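Spent the weekend going through my electric bills after the rate letter from Huvach came in. Posting what I found in case anyone else in the building got the same letter. 1/

The letter says my "plan is being updated." What that means is the old flat plan is going away in October and everybody on it gets moved to time-of-use pricing unless they pick something else. 2/

Peak hours on the new plan are 4 p.m. to 9 p.m. on weekdays. That is when I cook, run the AC and do pretty much everything else. Weekends are all off-peak. 3/

I added up my last twelve bills. Total was $1,677. The worst month was August and the best was April, same as every year I've lived here. 4/

You can download your hourly usage from the Huvach site, but it's buried. Log in, go to Account, then Statements, then scroll past the bills to "Interval data." It comes as a spreadsheet. Mine took a few minutes to open. 5/

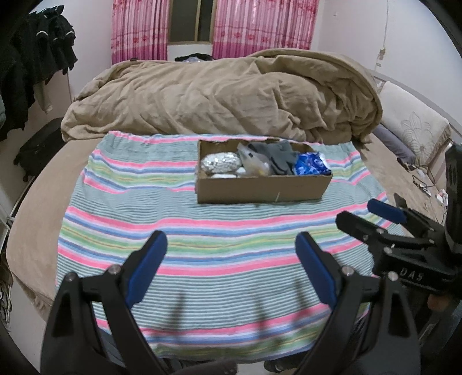 With the hourly numbers I could work out what the past year would have cost on the new plan. It came to $102 more, with no change in how I use anything. 6/

Most of the difference is the AC in July and August. The bedroom window unit hardly matters because it runs late. The one in the living room is on from when I get home until dinner is done, so nearly all of it lands in peak. 7/

Laundry was the next thing. I was doing two loads on Monday evenings. Moving those to Sunday costs me nothing, so I've already done that. 8/

The dishwasher has a delay button I had never touched. Now it starts after 9. It's loud enough to hear from the bedroom but I'm used to it. 9/

The other choice in the letter is the Plitance plan. It's a flat rate again, but you sign for 2 years and there's a fee if you move out early. My lease is up before that, so I'm not taking it. 10/

If you own your place and you have electric heat, run the numbers on Plitance before you rule it out. Winter evenings would hit you a lot harder than they hit me. My heat is included in the rent. 11/

A few people on Karagiannis Street asked whether you can stay on the old plan. I called. You can't. The person on the phone said you can switch between the new ones once per billing year, and the form is on the back of the letter. 12/

Also check the name of the plan on your current bill. Mine said "Residential Standard," but a neighbor is on something else entirely and didn't get a letter at all. 13/

I'm going with time-of-use for now and will look at the bill again after the first full month. If it's way off from what I figured, I'll add it to this thread. 14/14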